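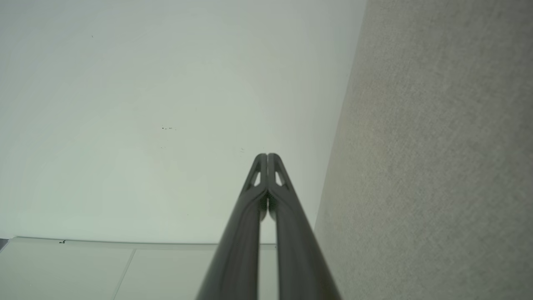
What should a small shop budget for first when it buys its first robot arm? The fingers, the spare fingers, and the hours of whoever is going to babysit it. Then the arm.

I know that's backwards from how the quotes come in. Quote has the arm on line one, big number, everybody stares at the big number. Gripper is line four or five. Spares are at the bottom under "optional" and the first thing anyone crosses out.

Don't cross it out.

Quick background for new readers. I do planning and purchasing for a packing outfit, small one, and before that I did the same at Wulwood for longer than I meant to. I've bought arms twice now. First time badly. Second time ok.

First time: we had 2 bids, one from Cattaneo and one from Kanar. Spent weeks on reach and payload. Weeks! Payload was never going to be a problem, we pack soap. What we should have been argueing about was what touches the soap. Soft tips wear. They pick up grime, they get bumped, somebody cleans them with the wrong stuff. We had one set. When that set went, the whole cell sat there while a part the size of my thumb came by mail.

So what does a stopped cell cost you? Work it out before you sign. Ours came to $300 an hour by the time you add the people standing next to it. A spare set was $1,000. You do the math, it's not hard math, and I still got asked to defend it in a meeting.

Cinzia Pellegrini, who ran our floor then, had a rule I've stolen. Anything that touches product, buy two, and put the second one on a shelf where the night shift can find it. Her shelf had a label and everything. Mine is a bin. Works the same.

Next thing – hours. Vendors will sell you days of install. Fine, take them. But the install people go home and then you have a new carton size, or the supplier changes the wrap, and someone has to sit down and teach the thing again. That someone is on your payroll already doing a different job. We put down zero hours for this the first year. Zero. It ate a good chunk of Souad Salem's spring and she was supposed to be running quality. Her backlog was still there in May.

This time I put 17 hours a month in the plan with her name on it and took the same amount off her other work. Finance hated it, looked like a cost we didn't have before. We had it before. It just wasn't written down.

Software. We looked at Mustix for the scheduling side and I liked it fine, but ask any of these people what happens in year three. Is it per seat, per arm, per whatever. Get the renewal price in writing with the first price. If they won't give it, put your own ugly number in and plan on that.

One place I'll go the other way from most of the advice out there: I would not buy room to grow. Everyone tells you get the bigger arm, you'll want it later. Maybe. We paid for the bigger arm and used none of the extra. By the time you need more reach you'll probably need a different cell anyhow. Buy for the job you have and keep the difference in an account you don't touch.

And leasing – I go back and forth. Good if cash is tight. Read the part about wear items, becuase on the one I read the fingers were mine to replace and the arm was theirs. So we're back to the fingers again.

Budget drafts are due here next week so that's all I've got time for. If you've got real numbers on tip wear, for anything, soap or otherwise, send them. I'll take a photo of a napkin.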